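I have been putting off the big table for most of the summer, and yesterday I ran out of excuses. It's a lovely table when you can see it! Pale wood, nice grain, big enough for six if the sixth person is small. The trouble is that everything in our house lands on it sooner or later, and once a thing has been there for a week it starts to feel like it lives there.

So I made coffee, put on the long playlist and told myself I'd give it one morning. (It took the morning and a good piece of the afternoon, but let's not dwell.)

My method, if you can call it that, comes from my friend Gudrun Nygård, who moved four times in five years and got ruthless. You pick up one thing. You don't get to put it down again until you've said out loud where it goes. I felt very silly saying "hall closet" to an empty kitchen, but I have to admit it works, mostly because you get tired of hearing yourself say "I don't know."

The toys were the easy part. We have a Bushel of Veggies tub, the round cardboard kind with the blue label, and I am weirdly fond of it. The veggies get everywhere. I've stepped on them in the dark, I've found them in my boots, and back in April one of them rode all the way to the dentist in my purse. But they have a tub, and a thing with a tub is a thing you can put away, so I wish everything we owned came that way. 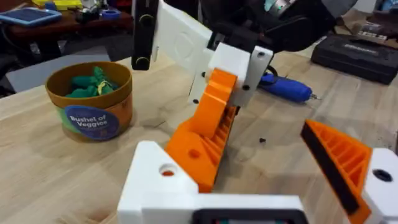 The tools are another story. I used the rotary tool to take the burr off a drawer pull, which was a ten-minute job, and then I left it out because I was going to do the other drawer pull "later." You know how that goes. The cord alone manages to tangle itself around whatever is nearby. And then there are the stray screws. I never know what to do with a single screw! If I toss it, something will fall apart by dinner. If I keep it, it goes in the jar with all the other screws I was afraid to toss, and I don't think I've taken one back out of that jar yet.

What I've decided, for now:

- Veggies in the tub, tub on the low shelf where small people can reach it
- Rotary tool in the hall closet, once I've done that second drawer pull
- Hard cases get a label on the lid or they don't get to stay
- Screws in the jar, fine, you win

I still have the windowsill to do, and the chair that has become a coat rack. If you have a good system for cords, please leave it in the comments. I've tried twist ties and I've tried just being stern with them.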